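Footwear Product Basics, Session 4: Lasts, Fit and Why Sizes Lie

Notes by Gladys Inga. Handout for March 21, 2018

Hi everyone. I promised I'd type up what I rambled through last time, plus the part we never reached because Tavion's question about wide feet ate up half the session (great question, keep them coming!).

So, the last. It's the foot-shaped form a shoe gets built around, and pretty much everything a customer feels in the first minute comes from it. The upper can be gorgeous and the foam can be bouncy as anything, but if the last is too shallow over the instep, that shoe is going back in the box.

Words I want you comfortable with by next time:

Toe spring: how far the toe curves up off the ground. Stiff soles need more of it, because the shoe has to roll for you.

Heel-to-toe drop: the difference in height between heel and forefoot, given in millimeters.

Ball girth: the measurement around the widest part of the forefoot. Length gets all the attention, but girth is where most complaints start.

Throat: the opening where your foot goes in. A low throat and a stiff tongue make a shoe miserable to get on.

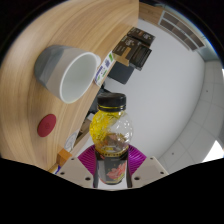

Now for sizing. A full US size is a third of an inch in length, so a half size is a sixth. Tiny, right? But two brands can start from different lasts and put the same number on the box, and you'll swear one of them is a whole size off. The Polasar runner and the Lindberg court shoe I passed around are both marked men's 9. Put your hand inside each one and feel where the toe box starts to narrow. (If you missed that, they're on my shelf, help yourself.)

Women's sizing in the US usually runs a size and a half up from men's, though some brands use one or two. Check the chart. Always check the chart!

For the fit log, I'd like you to try on 2 pairs of the same marked size from different makers. Late afternoon is best, when feet have swollen a bit, and wear the socks you'd normally wear. Write down heel slip, toe room and any pressure over the instep. 200 words is plenty. Abelardo turned in four pages last time and I loved it, but please don't.

Reading: the Wovau packet on knit uppers, first half only. We'll do midsole foams in April, once Sihan is back with the cutaway samples.

Bring a tape measure, the soft kind.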